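Sarla Khurana Would Like You to Stop Apologizing for Your Handwriting
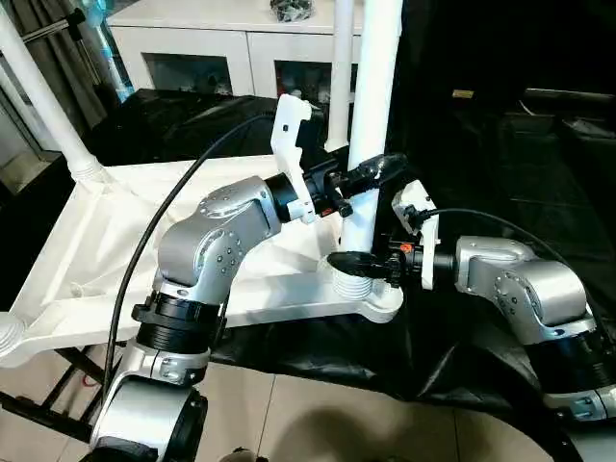
The first thing Sarla Khurana does with a new student is ask for a grocery list. She wants it written the way it would be written at home, on the back of something, in a hurry. Most people can't do it. They sit up straight and produce the neatest "onions" of their adult lives.

"I get so many beautiful onions," she says. "Then I ask them to write down what I'm saying, and I talk fast, and by the third line we have the real person."

Khurana has taught handwriting to adults for 17 years, most of them in two rooms over a shoe repair shop. Her students are nurses, a judge, a man who wants to sign his own wedding cards, and a steady supply of people whose children have started to laugh at their birthday notes. She charges less than a piano teacher and more than a gym, and she has noticed that people quit her at the same point they quit both.

"Week five," she says. "In week five everybody's writing gets worse. I warn them in week one, in writing. They can't read it by then either."

She didn't plan on any of this. She was a billing clerk at a firm called Bilgate, where her job was to type up what other people had scrawled on delivery slips. One driver made his fours and nines exactly alike, and for an entire August a restaurant received 94 pounds of flour every time it asked for 44. The restaurant never complained. Khurana still wonders what they did with it.

"I wrote him a little alphabet on a card. Numbers on the back. He was offended for a week and then he asked for a second card for his truck."

Ask her about cursive and she looks tired. Every fall somebody writes a column about how the young can't read their grandmothers' letters, and every fall somebody sends it to her. She has 32 copies of what she considers to be the same column. Her own view is that most grandmothers couldn't read those letters very well at the time.

"People think there was a golden age. I have a box of old postcards, 146 of them, I buy them at yard sales. Half are a mess. There's one where I'm sure of two words, and they are 'weather' and 'Plustov.' I don't know if Plustov is a town or a husband."

So which style does she teach? The answer takes her most of a cup of tea. She starts everyone on a plain slanted print, letters joined where the hand wants to join them and left alone where it doesn't. She dislikes loops on principle. Capital letters may do as they please, within reason, and reason ends at the capital Q. One longtime student, Mattes Vogler, has been trying to bring back the old Q that looks like a 2, and she has told him he may do that on his own time.

She is strict about paper and doesn't care at all about pens. This disappoints people. They arrive with a fountain pen in a case, having spent a month reading about nibs, and she hands them a pencil from a mug.

"Santosh Rawat came to me with a pen that cost more than my couch," she says. "Lovely man. He held it like he was stirring paint."

Rawat, reached by phone, confirms the paint. He's a dentist, and he signed up after a pharmacist called him three times in one afternoon about the same prescription. His writing is now readable, he says, although his wife preferred the old version, where she could pretend she hadn't understood the list.

The left-handed get a class of their own, early in the evening, mostly so they can complain together. Khurana is right-handed and for years taught it badly, by her own account. Then Annelies Maes turned up, left-handed and seventy-one, and tilted her paper so far that she was writing nearly straight down toward her own stomach. It looked terrible and came out perfect. Khurana now teaches it to all of them and calls it the Maes. Maes says she'd rather have had a discount.

Does it matter, any of it, when a phone will take down whatever you say to it? Khurana doesn't get worked up over this. She uses her phone for lists, it turns out to be better at onions than she is, and she has nothing against typing, a skill that paid her rent for a decade.

"I'm not saving anything," she says. "People come because there's something they want to write to somebody and they don't like how it looks. That's the whole business. I fix how it looks. What they write is their own problem."

On the way out she hands me a pencil and asks for my address, so she can mail me one of the postcards. I sit up straight. She starts talking very fast.

Interview by Mirjam Geerts

More interviews
The man who tunes the Urrego church bells
Forty winters of running a laundromat — and still no matching socks
"I have never liked soup": a soup cook looks back
Who names the paint colors?
A night shift at the Stakness bakery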